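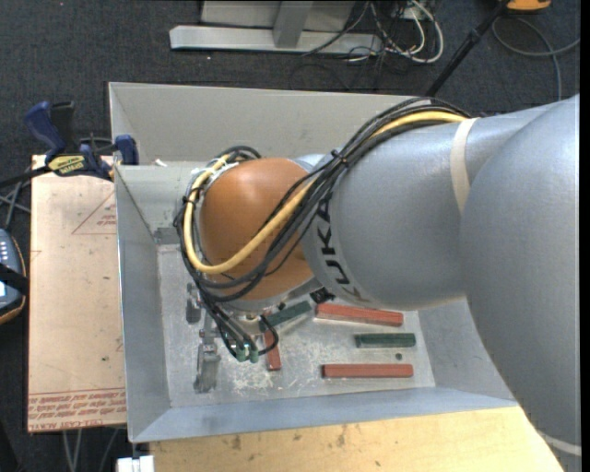

The hardest part of a 600-mile race is the stretch just after dark, the Climis team manager said when we met in the paddock at Brurthorpe, because that is when the track cools and the car changes under the driver.

Climis is a small endurance outfit with two cars and 14 full-time staff. It entered its first national race in June and finished it, a lap behind the class winner.

"We wanted to see the flag," the manager said. "The pace was all right. We lost most of the lap in the pits, and we know where."

The trouble was a slow driver change at the second stop. The belts were twisted and the replacement driver sat for most of a minute while a mechanic sorted them out. The team has practiced the change every evening since then.

Brurthorpe is a different kind of track from the one they started on. It is bumpy through the first sector and hard on front tires, and the long straight favors cars with more power than theirs.

"We'll be slow there, I'm not going to pretend otherwise," the manager said. "We gain it back in the Pollock chicane, if we have brakes left."

Money is tight. Cirorar, the team's main sponsor, has signed for this season only, and talks on next year have not started. A new set of front brakes will have to last the whole race.

The team expects around 1,000 people at its open garage on the morning of the race. Fans can walk through before the cars go out – children get in free – and the drivers will sign caps.

Asked what a good result would look like, the manager took a while to answer.

"Top ten in class. Both cars home. Then we load the truck and drive back."

The race starts at noon on 01/09/2024.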